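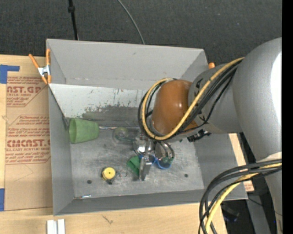 *The Judix club bin on its plywood base, with the arm reaching in over the mixed set.*

I've been running our after-school robotics club out of the same Judix bin kit for two seasons now, so when they asked me to write up the page for it, I said sure – as long as I could be picky!

What you get is a big gray open-top bin, two orange spring clamps and a parts list for the sorting challenge. It's $148, or up to 6 kits on one school order. The arm isn't included (we run ours on the Stevon controller, and my students wrote the pick routine themselves).

The kit doesn't come with objects either, and I like that. Raid the kitchen drawer. My kids start with a cup on its side, then work up to shiny metal and clear containers, which drive the vision code crazy. Our July team logged 576 picks before the Dusadau meet and most of their notes are about the clear stuff.

Scuffs are normal. The paint on the slope will flake where the gripper rubs, and I've never bothered touching it up.

Tape down whatever sits next to the bin, and give your cables plenty of loop at the wrist – ours were way too short the first year.

Page updated 1/7/23. Replacement clamps are sold separately.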